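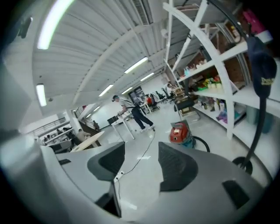 The budget came to 44 lines on a spreadsheet and the operations manager at Kamcombe, who asked me to leave the name out, had it open on a laptop before I'd got my coat off. We talked at the edge of the main room, under the strip lights and that ridged white ceiling, with the tall shelving and all its bottles and packets on one side and people at their desks below the railing on the other. Somebody in a dark cap was leaning over the white table in the middle. A thin black cable ran off across the floor. "That's the first thing I'd tell anyone," the manager said, nodding at it. "Budget for cables. Where they go, who's going to move them. We had nothing in for that. Not a penny."

Kamcombe packs and ships household goods for small brands. The plan, in short: by next winter, part of the picking from shelf to table gets done by arms. Not all of it. Bottles first, then the soft packets, which are harder. Before any arms get bought they are collecting their own handling data with hand-held grippers, and that is the part of the budget I'd come to ask about.

Why start there? "Price, mainly. An arm you have to commit to. You need the floor checked, you need guarding, you need somebody who can program the thing. With the hand-helds you put one in someone's hand and they get on with it. If the whole idea turns out to be daft we've lost the price of the hand-helds and some wages."

They cost £1,200 each, it says on line three. The first order was 10. Would the manager order 10 again?

A long pause. "No. Six, then four. I'd have split it. We opened the boxes and by the end of the second week we knew what we wanted changed about the fingers, and by then we owned ten sets of the fingers."

The pads. This came up a lot. The rubbery bits that touch the goods are, for budget purposes, a consumable, and had been put down as equipment. "So the accounts people wanted to write them off over three years. They don't last three years! They get shiny and then they start dropping things. Bottles especially. Put them with the tape and the gloves." They now get ordered in packs of 100, and there's a drawer.

I asked about suppliers. Two quotes came in, one from Spahić and one from Drudard. Drudard was cheaper on paper. Spahić was dearer but the quote had everything on it, chargers, cases, spare pads, a day of training, carriage. "Drudard's was one line. One line and a total. I rang up and asked what about the chargers and they said oh yes, those are extra. What about the mounts, extra. I went down the list. When I'd finished it was the dearer one." So Spahić got it. The manager doesn't hold it against Drudard and bought the storage racks from them later on, "because a rack's a rack".

Does the comparison sheet still exist? It does. I was shown it. Every row the same item, every column a supplier, and a blank box counts as a no until someone puts it in writing. Delivery date has its own row, and so does who pays to send a faulty one back. That last one went in after February, when a unit had to go back and the carriage wasn't cheap.

The software is Jader, which sorts the recordings and lets someone throw out the bad ones. It's paid for by the seat, monthly. They bought five seats and use two. "I'd been told everyone would want to look at their own work. Well they don't. They've got a job to do." Three seats cancelled, but only at the end of the term, so that's money gone. Ask for monthly terms in year one, was the advice, even if it costs a bit more per month.

Storage is the other one. Video is big. They had guessed at disk space from the sales sheet and ran short well before the year was out, and the second lot of disks had to come out of the repairs money. The manager would now record for a few days on a loan unit, see what it comes to, multiply it up and then double it. "People laugh at the double. Fine."

And time. Nobody had put the hours in at all. Whoever is holding a gripper is slower than they would be with their hands, and the orders still have to go out of the door. In the end they set aside a table for it and rota'd people on and off for short spells. "Put the wages on the sheet. If you leave them off it looks like a bargain and then in month two your overtime goes up and everybody's asking you why."

What does the arm budget look like? Here the laptop got turned slightly away from me. There's a figure, it hasn't been agreed, I wasn't given it. What I did get was the order of spending. Floor and power first. Then one arm, leased. Then a gap, written into the plan, where nothing gets bought at all and they just run it. Then a decision on whether to buy. The gap was the thing there'd been the most argument over, upstairs. "They see an empty quarter and they want to fill it. I want it left alone. I want to know what it breaks."

Lease or buy, then, if it came down to it tomorrow? Lease. The monthly sum is worse but there's a swap clause, and the grippers on the end are changing faster than the arms are. "Read the clause though. Ours in the first draft said like for like. I don't want like for like, I want the new one." It got changed. It took two emails.

I asked what was staying off the list. Anything for the heavy stuff on the bottom shelves, for one. A second software package somebody keeps emailing about. And a dedicated room, which had been on the first draft and was the biggest single line. "We'd have spent it on walls. And then you've got lovely recordings of a room you don't work in."

The laptop was wanted by then, somebody needed it for an order. Last question, the contingency. The manager had put in ten per cent, it got cut to five, and they used all of it and a bit of the cleaning budget aswell. Next year's sheet says fifteen. It goes in on March 29, 2024.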